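Leave the Clothes on the Bed

Every tidy-up column I read says the same thing. Bed is for sleeping. Laundry goes straight in the drawer. I tried that for all of May, in our old place in Prarkville, and I had the neatest drawers on the street and wore the same two shirts.

So I'm against it. Bed is the best folding table in any house. Wide, soft, right height if you kneel a bit.

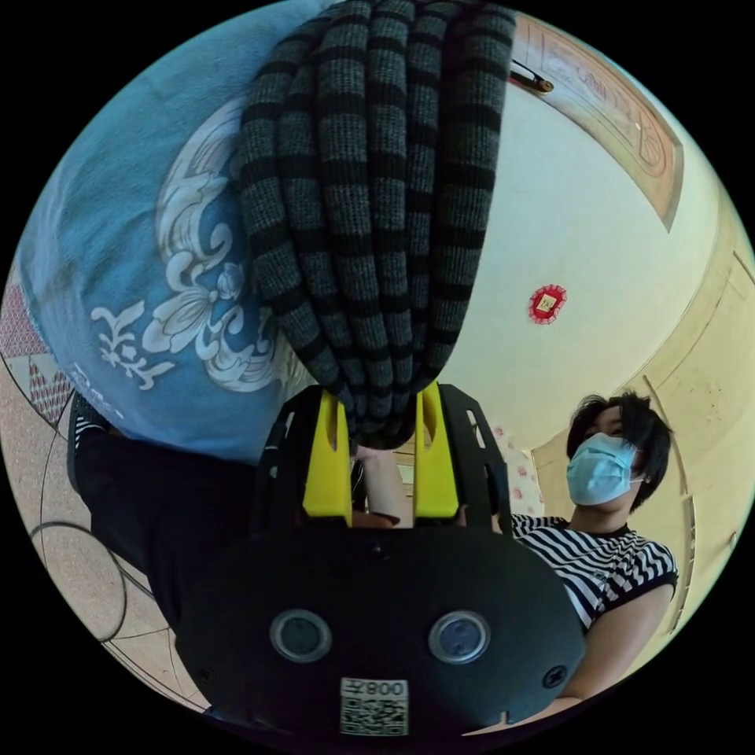

Stripes first, in my view. Anything knitted and stretchy has to lie flat before you fold it or the bands go crooked and you start over. You can't do that on top of a dresser. You can't do it on a chair either, I've tried, it slides off and then your folding on the floor.

And the light blue bedspread stays on. People tell me to strip it, protect it, whatever. It's a bedspread. It washes.

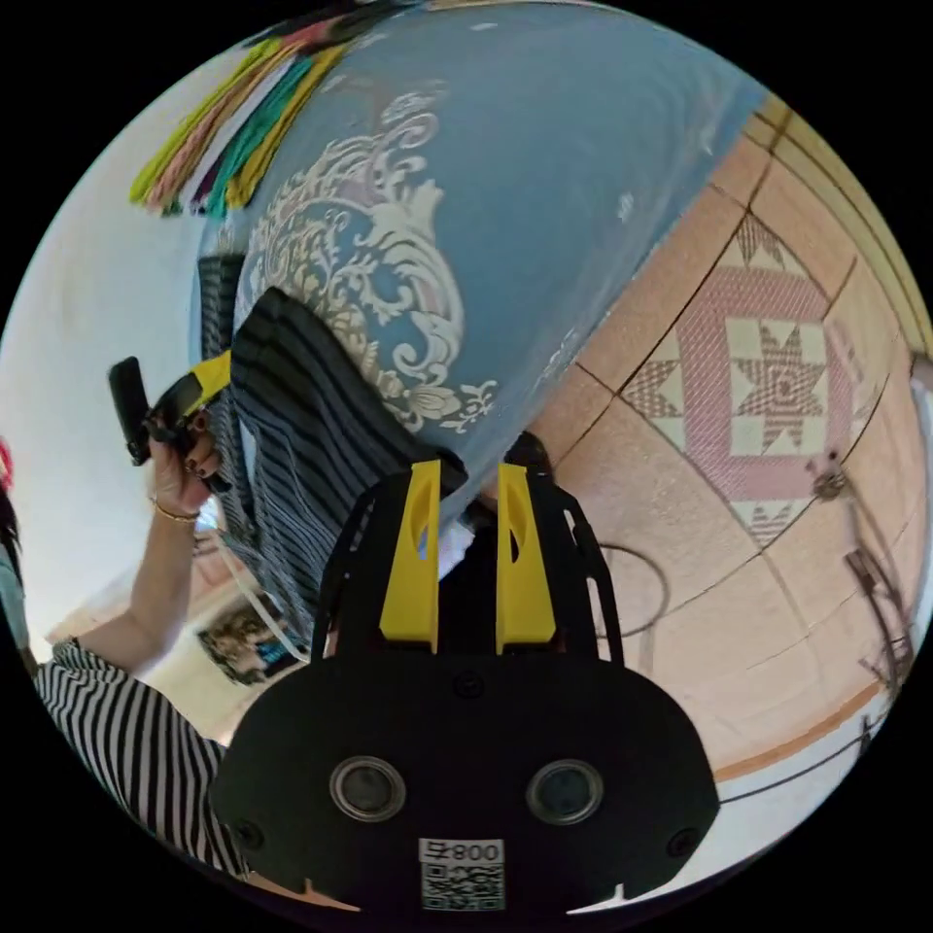

What about the pile

Fine, the pile. My sister-in-law in Wutinton got a 55 dollar folding board and swears by it. Good for her. I fold by hand and stack on the edge of the bed, yellow next to purple next to prints, no system. Ten minutes a night – 10, I set a timer – and whatever isnt done waits on the other side while I sleep.

Sorting by color is for shops. I want to see what I own, all of it, in one heap, before it goes in the dark again.

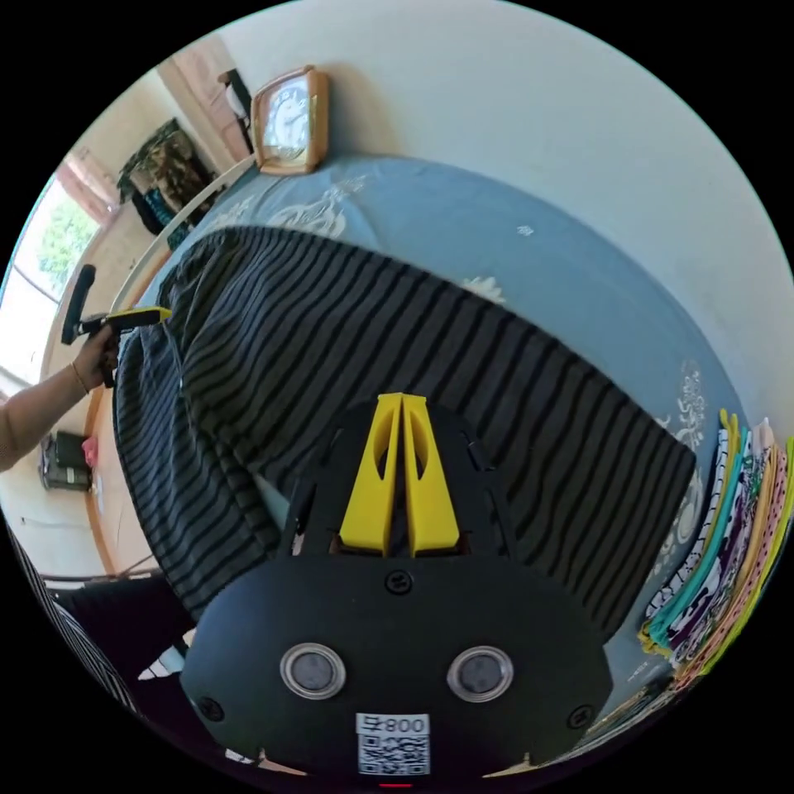 Stripes across the bed, clock at the top, folded things at the side.

Close the drawers later. Or tomorrow.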